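Call for participants: the Plornell Robotics Club folding project

Applications close at the end of November

The Plornell Robotics Club is looking for new members for its second year-long project, and we would love to hear from you, whether you have built ten robots or have never so much as changed the batteries in one. Last year a small group of us set out to teach a robot arm to stack cups. It did get there in the end, after a good deal of pizza and one very long evening with a jammed gear, and we enjoyed ourselves so much that we have chosen something harder this time: clothes.

The project is called Ulon, and the goal is easy to say. By the end of spring we want our club robot to pick up a sweater, fold it, and set it down tidily, on whatever surface it happens to find. Anyone who has shared a home with teenagers knows that plenty of people can't manage this, so we are going in with our eyes open. Soft things bend and bunch and slide around, and a robot that is very good with cups can be quite lost when you hand it a sock.

To learn, the robot needs to be shown, and that is where you come in. We are looking for 20 participants, who will each take a pair of hand-held grippers home on loan and record short folding sessions with their own clothes, on their own beds, couches and kitchen tables. We want as many rooms and fabrics as we can get. Shiny bedspreads, scratchy blankets, thick knits, stripes, florals, your grandmother's quilt if she will allow it — all of it is useful to us, and please don't redecorate on our account.
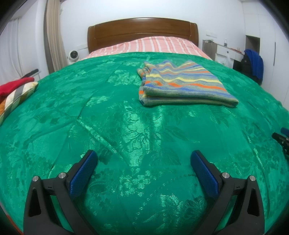 Folding practice for Ulon: a striped knit on a green bedspread, grippers open.

Our target for the year is 3000 recorded folds across the whole group. That sounds like a mountain, and I will admit I went a bit pale when we first wrote it on the whiteboard, but a fold takes very little time once your hands get used to the grippers. We ask each person to set aside two sessions a week of 30 minutes each. If you have a bad week, or a cold, or houseguests, you can catch up later or let us know and we will shuffle things around.

Besides the recording at home, everyone is welcome at our evening meetings in the Haslam Building, which start at 6:30 p.m. and tend to run on until somebody's ride arrives. We look through recordings together, talk over what went well, try out the latest version of the software on the club arm (we call it Rukar, and it has its moods), and eat whatever has been brought. Those who want to write code can join the training group. Those who would sooner take things apart can help repair the grippers, which need new pads from time to time, and we are always short of people who like keeping good notes.

What we ask of you

You should be 16 or older, and if you are under 18 we will need a signed form from a parent or guardian. You need two reasonably steady hands, a flat place to fold on, and at least ten pieces of clothing you don't mind handling over and over. No programming experience is needed. Please check with the people you live with before you sign up, as the recordings will show parts of your home. Put away letters, photographs and anything else you would like to keep private.

What you get from us

The grippers and a carrying case on loan, a training evening before you start, and a patient person at the other end of the phone when something won't connect. Membership is free for project participants, and we pay a thank-you of 40 dollars a month toward your time. Students who need a letter for a class or a college application are very welcome to one.

How to apply

Send a short note to Dorothy Horrocks, project lead, through the contact form on the club page. Tell us a little about yourself, which evenings suit you, and what sort of clothes and surfaces you have at home. A few lines will do nicely, though I do enjoy a long letter. I read every application myself and will write back to all of you before the training evening.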